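I bought the Fliven tabletop mat in July, mostly out of irritation. Our table is old and soft and takes a dent from anything heavier than a spoon, and I'd been covering it with bath towels whenever I wanted to do something messy on it. Towels bunch up. They soak through. They also look terrible, and I say that as somebody with low standards for how a table looks on a weekday.

So, the Fliven. It comes rolled in a cardboard tube with two paper bands around it and a folded sheet of care instructions in very small print. I expected to spend days fighting the curl, because that's what happened with the Hemimik one I had before it (more on that poor thing later). I laid it out face down before breakfast with a couple of cookbooks on each end, and by lunch it was flat. One corner lifted a bit for the rest of the week, and then it quit.

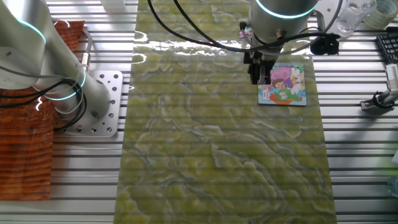 Patterns were the hard part. Fliven sells 17 of them and I went back and forth for longer than I'd like to admit, between a plain slate gray and the marbled kind. I love the marbled look, and I'm so glad I gave in! A green and yellow one like this, with the thin bluish-white veins running through it, hides crumbs and pencil marks far better than any solid color I've lived with. The thing to know before you order is glare. Strong light leaves a shiny streak on a surface like that, and if you read or draw at your table you will notice it. I ended up turning my chair so the lamp comes from the left, and it doesn't bother me now.

Cleaning is where this mat won me over completely. Coffee, tomato sauce, washable marker, school glue - all of it came off with a damp cloth, and the glue peeled up in one long strip, which was more fun than it should have been. Turmeric left a faint shadow for 2 days and then faded. Permanent marker does not come out. I tried rubbing alcohol and only made the spot duller, so please learn from my corner.

I've rolled dough on it, too. It works fine with plenty of flour, though the mat slides if the table underneath is dusty. Wipe the table first. For pie crust I still get out the wooden board, but for cookies I don't bother anymore.

The Hemimik was thinner and cheaper, and it started to go wavy in its first month, right where we put the hot plates down. That was partly our fault, as the label said not to. But the Fliven label says the same thing, we've been just as careless, and there isn't a ripple in it. I also tried a felt-backed mat from Venckus that a neighbor was giving away. Beautiful backing, very quiet under dishes, and it held on to the smell of onions like a grudge. Back to the neighbor it went.

Where I use mine most is puzzles. I had assumed you needed a proper puzzle board for that, with the raised lip and the little drawers, and maybe you do for the really big ones. But pieces slide nicely on the smooth side, and you can nudge a finished chunk across without it breaking apart. I did a 400-piece harbor scene from Pavdale on it over a rainy stretch and only lost one piece (under the radiator, found later, slightly chewed). With kids' puzzles it's even easier, as the board just sits on top.

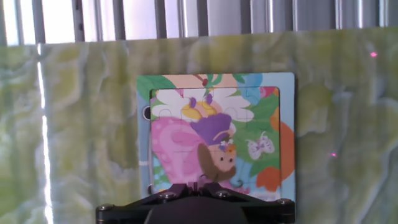 *Children's puzzle with a light blue border, against a marbled background.*

A few complaints. The edges are cut square and feel sharp against bare forearms for the first week or so. The tube it ships in is too tight to get the mat back into, so plan on storing it flat or behind a door. And I wish there were a size between the small and the large. I have the large, and it hangs over one end of our table by the width of my hand.

After 7 months I'd buy it again, same size and all. I've already been looking at the slate gray for the desk upstairs.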